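Support > Embeds & Playback
3 comments · 7 shares

TICKET 279 – music video embeds show gray box on blog posts

Status: open, waiting on theme people

Opened 9:40 am. Blog runs on Wala, theme is Eltdale. Every parody song video I posted before November now shows a gray box, no play button. Newer posts fine. Older ones all broken, incl. the polka medley one that gets most of my traffic.

Tried so far:
– cleared cache, twice
– different browser, same thing
– turned off the Gumthorpe lyrics plugin. No change. Turned it back on, lyrics box now sits on top of the title. Great.

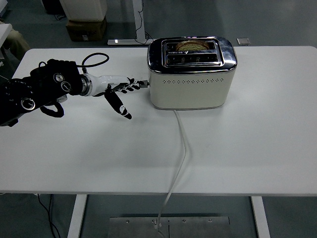
10:25 – pasted the old embed code into a blank draft. Plays in preview, dies when published. So the video itself is ok, something strips the code on save. Width is set to 700 in the old posts, new ones have no width at all. Maybe thats it?

11:10 – took the width out of one post (the breakup song spoof). Works!! Took it out of a second one, still gray. Second one has the player inside a caption tag, first doesn't.

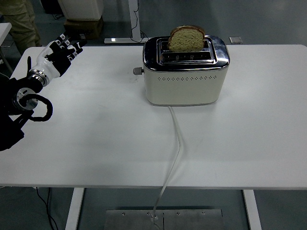
Caption tag is the problem, pretty sure now. Removed it from 7 posts and all 7 play. The breakfast song post is still a mess though – its thumbnail doesn't load, and I get the gray box there too. Re-uploaded the picture, saved, gray again. Different bug maybe, can open a seperate ticket if you want.

11:50 – reply from Wala support: known conflict with Eltdale, fix is in the Zinchenko update, no date. They say don't edit posts by hand. Already did 7, is that going to break anything?

Still 69 posts to go. Need to know if there's a bulk way to pull the caption tags but keep the caption text, half the jokes are in there. Leaving the rest alone till I hear back.

Tags: embeds, video, captions, Eltdale theme

We use cookies to keep you signed in and remember your settings. Accept / Manage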